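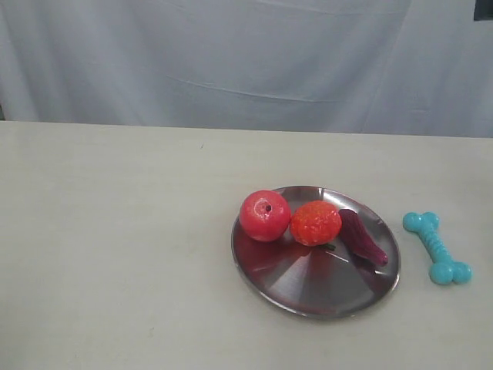
Manolis Katsaros wrote to me that a gripper test with only cubes tells you very little, and that he would not choose between two hands before both of them had tried something round and something with an awkward shape. I agree with him, and it changed how I planned this comparison.

Toy food and one bone, gripper comparison, 14/10/2021

The two grippers are the Tutby, a parallel type with two flat fingers, and the Illine, which has three soft fingers and closes with air. Both were mounted on the same arm, and the controller was the Drumetex in both cases. I did not change the speed between them. The full set was 2000 attempts.

The start position was a steel plate with an apple, a strawberry and an eggplant on it, all toys, and a blue bone on the table to the right of the plate. The apple is smooth and shiny, and the strawberry has small bumps all over. The task was to take one object, lift it, hold it for three seconds and put it in a box.

Result for the Tutby: 1299 successful lifts in 2000. It was good with the bone, where the ridges in the middle gave the flat fingers something to hold. With the apple it was weak. When the fingers closed a little above the middle, the apple went down and rolled to the rim.

Result for the Illine: 1502 successful lifts in 2000. It was better with the apple and the strawberry. The eggplant was a problem when the thin end pointed to the side of the single finger, and I had to turn the wrist before each attempt.

A note about the camera. The steel plate reflects the red of the fruit, and our first detection program sometimes marked this reflection as a second apple. In April we had used a dull plastic tray and did not see this error. I lost 410 attempts before I found the reason, and I repeated them all, so they are not in the numbers above.

Next I want to try the Michailidis fingers on the same arm. They are narrower, and I hope they can go between the apple and the strawberry without pushing either one.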